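Comparing two fingertip profiles and two wrist cameras on one arm
Speaker notes, Chrysanthi Panagiotou
Susow internal methods day, November 22, 2024

Slide 1. Title
Say who I am and which bench. Questions at the end, except for units, ask those right away.

Slide 2. What was compared
One arm, one controller, two sets of fingers, two wrist cameras. The fingers are the Pramden curved set and the Annamalai flat set. The cameras are the Sidico wide module and the older narrow one we have had on the bench since June. Same mount, same cable routing, same close command. The controller was not retuned between sets. Expect a question on that. The answer is that retuning would have given us four variables to argue over.

Slide 3. Protocol
300 grasp attempts per finger set, split evenly between the cameras. 60 seconds allowed per attempt, then it is logged as a timeout. Operator drives by wrist view only, no overhead monitor. Start pose is scripted. Object placement is not scripted, and I will come back to that.

Slide 4. Thin parts near a wall
Thin upright parts are where finger shape matters most. Clearance on the wall side sets the approach angle, and the operator has to judge it from a view that the fingers themselves partly cover.

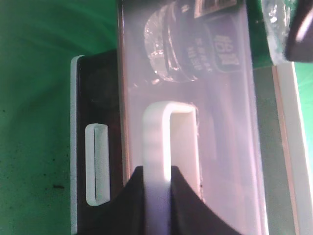 Wrist view, white U-shaped handle between the fingertips, translucent container behind.

Point at the right leg of the handle and the wall next to it. The container wall is pale and so is the handle, which leaves very little edge for the operator to work with. The bottle seen through the plastic is easier to pick out than the part we care about. Exposure was on auto for both cameras. Fixed exposure is on the list for the next round.

Do not read a grasp result off a still. The log has a separate field for contact and another for lift, and people mixed them up in the first draft of the report.

Slide 5. Failure types
Three codes: slip, wall contact, no contact. Slip is any loss after the lift field is set. Wall contact counts even when the grasp then succeeds. The flat set collected more wall contact codes. The curved set collected more no contact codes, mostly from closing short of the part. Show the bar chart, do not read it out.

Slide 6. Fingertip visibility
Moving from grasping to the camera question. The measure here is whether the operator can see both tips and the gap between them before committing to an approach.

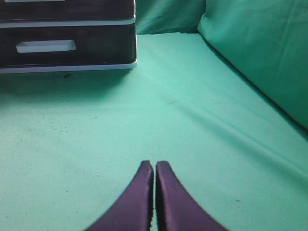 Fingers almost closed over green fabric, drawer unit at upper left.

The gap is a thin strip and it can still be followed up to the tips. That is the minimum I would accept. Mention the white drawer handle – high contrast against a dark front, and a fair target for checking exposure. The cloth has creases and specks on it, so anyone planning to segment on plain green should budget for cleanup.

Slide 7. Limits
Single arm. Two operators, and one of them had prior hours on the narrow camera. Placement by hand, as said. Pad wear was not measured. No force data, the sensor was out for calibration.

Slide 8. Recommendation
Keep the curved fingers for container work. Keep the wide camera for everything. Rerun the flat set with a lower close speed before dropping it – the wall contacts may be a speed problem.

Backup slide if there is time: cable strain at the wrist joint, last two rotations before the limit. Skip if we start late.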